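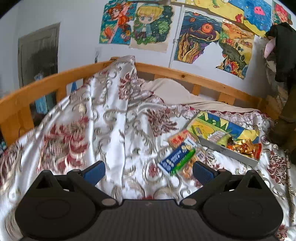 Automation in home visits: questions from staff

Last updated Thursday, July 17, 2025. Replaces the June version.

What is changing in my job?

On selected visits, part of the tidying time is done with a hand-held gripper. You clear beds, tables and floors of small things as usual, but you pick them up with the gripper. The recordings go to Bergeron, which uses them to train the arm planned for the Clitow depot. Cleaning of kitchens and bathrooms is not affected and stays fully by hand.

Which tasks are done with the gripper?

Bedroom and living room tidying: snack packets, pens, tins and their contents, pillows, folded clothes. Bedspreads may be pulled straight with it if the cloth is not delicate. Satin slides between the pads and lace trim can catch, so take hold of the plain part of the cover and close the fingers slowly.

What must not be picked up with it?

Glass, medicines, anything hot, anything with liquid in it, and anything fixed to a wall. Children's drawings stay where they are. If one has already fallen, pick it up by hand and leave it on the nearest table.

How long is a gripper session?

Each session covers 10 pick-ups, followed by a break from the tool. There is a limit of 2 sessions per visit. You may stop earlier if your wrist or thumb is tired. Write "stopped early" on the visit sheet - no further reason is needed.

Will I be paid for the extra time?

Yes. Tidying with the gripper is slower than by hand, and the visit is lengthened to match. The added time is paid at your normal rate. Training time at Barness is paid in the same way.

Am I being timed or scored?

No. Speed is not reported to your team leader. Bergeron receives a session number and the recording, without your name. Dropped items and second attempts are kept, as the arm has to learn from these too. Do not repeat a pick-up to make it look better.

Does the customer know?

Every home on the list has signed a consent form, and a copy is in the visit folder. If the form is missing, or someone in the home objects on the day, do the visit by hand. Letters, bank papers and family photographs should be turned face down or moved before you start.

Can I say no?

Yes. Tell Ettore Gentile in planning and you will be given visits without a session. Your hours stay the same.

Will the arm replace home staff?

The agreement with Nimen staff covers depot work only: sorting linen and packing supply boxes. Depot staff whose tasks move to the arm will be offered loading, checking or repair work at the same grade. Any use of the arm in homes would need a new agreement. We cannot say at present whether one will be proposed.

The gripper sticks or does not close fully. What should I do?

Check the joints on both fingers for thread or hair, then wipe the blue pads with a dry cloth. Do not oil the joints or tighten the screws. If it still sticks, finish by hand and return the tool to Gualtiero Fiore at the Barness counter, with the session number on a tag.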